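Two Grippers, One Bench: Inside the Urkel Build
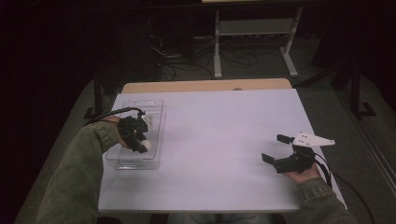 The builder of Urkel, a pair of hand-held grippers put together in a shared workshop, describes the project as "mostly a cable problem with some mechanics attached". The first version was finished in February. It had no wiring worth mentioning and, in the builder's words, "no data worth mentioning either".

Each gripper has two jaws and is held in the hand, with a lead running from the body to a logger. The builder chose wired over wireless after losing packets in the workshop, where several benches share one network. "I had 18 recordings with gaps in them. You can patch a gap, but then you are training on your own patch."

The logging software is called Zeltis and was written for the job. It samples jaw opening 200 times a second and puts both hands on a single clock. An earlier arrangement used one clock per hand. "They drifted. Over a long session the left hand would let go before the right hand had arrived, according to the file."

Most test tasks involve small items and a tray. The builder regards balls as a fair check on grip force. "A block forgives you. If the jaws are not parallel a ball goes out sideways, and you spend the next minute under the bench."

Jaw alignment took longest. The original hinge pins had 2 mm of play at the tip, which the builder calls "hopeless". The replacement pins are a tighter fit and need oiling. Spares are kept in a drawer marked Flomell, after an older project that was stripped for parts.

The archive now holds 927 recordings. They are meant for Söderlund, a two-armed bench robot that is still short of a working left shoulder. Asked when it might be ready, the builder would not give a month. "The shoulder bearing is on order. After that I have to rewrite the limits table, and I have been putting that off."

Interview conducted 26 July 2023.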